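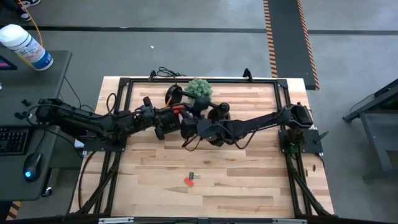 Re: [Kenora] Oiling the new worktops

From: Gareth Garside
To: Kenora members list
Date: 16 December 2023

Khrystyna-Mariia Palamarchuk wrote:

> Two questions before I order anything. How much oil do we need for
> the shared kitchen, and can we use the Cavent tin left over from
> the October work on the shelves? Also, does the sink end need
> sanding first? It has gone grey by the tap.

Khrystyna-Mariia,

The old tin is no good, it has skinned over. Please order two new ones from Lashari. They were 51 pounds for the pair last time and delivery was free.

The long worktop is 246 cm and the short one 133 cm. Two tins will do three thin coats on both, with a bit left for the window sill.

Yes to sanding the sink end. Use 120 grit by hand, along the grain, and wipe it down afterwards. The rest only needs a wash and a night to dry – no sanding.

Put the oil on with a cloth and wipe off whatever has not soaked in after 20 minutes. Lay the used cloths out flat outdoors until they are dry, they can catch fire if left in a heap.

The kitchen will be shut for two days while this is done. Kettle and mugs will be in the hall.

I still have the key to the side door if the delivery comes early.

Gareth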